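# Zu Besuch bei Skostura: ein Tag der offenen Tür zwischen Blech, Zinn und alten Coupés

6. August 2025
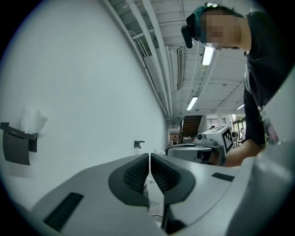 Was kostet es eigentlich, wenn man ein Einzelstück aus den Sechzigern wieder in den Zustand bringen lässt, in dem es einmal auf der Messe stand?

Eine Festpreisliste gibt es bei Skostura dafür nicht, abgerechnet wird nach Stunden, und bevor überhaupt ein Kostenrahmen genannt wird, kommt der Wagen für 2 Wochen zur Begutachtung in die Halle. Wer danach abspringt, bezahlt nur die Begutachtung und bekommt den Bericht mit nach Hause.

So hat es uns Arlindo Conceição gleich am Tor erklärt, noch bevor wir die Jacken ausgezogen hatten, und ich fand das sehr sympathisch. Ich war ja schon bei einigen Restaurierungsbetrieben, und meistens redet man dort lieber über Pokale als über Rechnungen. Arlindo leitet die Karosserieabteilung und hat uns durch den ganzen Vormittag geführt, mit einer Engelsgeduld, denn in unserer Gruppe waren mindestens drei Leute, die zu jedem Blechfalz eine eigene Geschichte beizusteuern hatten (ich gebe zu, ich war einer davon).

## Die Blechhalle

Angefangen haben wir in der großen Halle, wo gerade der Wragg steht, ein Coupé mit Kleinserienkarosserie, von dem ich bisher nur ein unscharfes Zeitschriftenfoto kannte. Der Wagen war irgendwann in den Siebzigern umgebaut worden, mit breiteren Kotflügeln und einer anderen Haube, und der jetzige Eigentümer möchte die ursprüngliche Linie zurück. Leichter gesagt als getan! Zeichnungen sind keine erhalten, also hat man sich an alten Aufnahmen orientiert und aus Sperrholz ein Klopfmodell gebaut, über dem die neuen Kotflügel entstehen. Arlindo meinte, an der rechten Seite hätten sie 4 Anläufe gebraucht, bis die Lichtkante sauber in die Tür lief. Die verworfenen Teile hängen an der Wand, und man darf sie anfassen.

Besonders lange standen wir beim Verzinnen. Gespachtelt wird auch bei Skostura, aber nur hauchdünn und ganz am Schluss, die Übergänge an den Schwellern und an der C-Säule werden noch mit Zinn gezogen und anschließend mit der Karosseriefeile geglättet. Der junge Kollege, der uns das vorführte, ist im zweiten Lehrjahr und hat die ganze Zeit kein Wort gesagt, bis jemand nach der Sorte Talg fragte – da wurde er plötzlich ausgesprochen gesprächig.

## Lack und Papier

Nach dem Kaffee ging es hinüber zur Lackiererei. Hinein durften wir verständlicherweise nicht, aber durch das Fenster konnte man die Farbmuster für den Evar sehen, einen offenen Zweisitzer, der schon seit fast zwei Jahren im Haus ist. Unter dem Armaturenbrett hatte man noch ein Stück vom ersten Lack gefunden, ein grünliches Gold mit sehr feinem Metallic. Zwanzig Muster haben sie davon gespritzt, und der Eigentümer hat sich am Ende für eines entschieden, das Arlindo selbst ein kleines bisschen zu warm findet. Ich konnte die beiden letzten Kandidaten beim besten Willen nicht auseinanderhalten.

Was mich fast noch mehr beeindruckt hat, war das Archivzimmer. Zu jedem Wagen gibt es einen Ordner, beim Evar sind es inzwischen mehrere, mit Fotos vor jeder Demontage, Rechnungen, Briefwechseln mit Vorbesitzern und einer Liste aller Teile, die nicht mehr original sind. Wer einmal versucht hat, ein Auto ohne solche Unterlagen zu verkaufen, weiß, was das wert ist. Ich bin dort hängen geblieben und hätte beinahe die Suppe verpasst.

## Praktisches

Die Anfahrt ist einfach, wenn man nicht dem Navi glaubt: Man nimmt die Ausfahrt zum Gewerbegebiet Arport und biegt hinter der Waschanlage links ab, nicht davor. Parken kann man auf der Wiese, nach Regen wäre ich mit einem tiefergelegten Wagen allerdings vorsichtig. Die Führung dauert gut zwei Stunden, Eintritt wird nicht verlangt, für Suppe und Kuchen steht eine Kasse auf dem Tresen. Mehr als 40 Besucher nimmt man an einem Tag nicht an, eine Anmeldung per Telefon ist also ratsam.

Der nächste Termin ist im September, dann soll der Wragg auf eigenen Rädern stehen und der Motor des Evar auf dem Prüfstand laufen. Ich habe mich schon wieder eingetragen und bringe diesmal meinen Bruder mit, der hat nämlich noch einen Satz alter Radkappen im Keller, die Arlindo sich gerne einmal ansehen möchte.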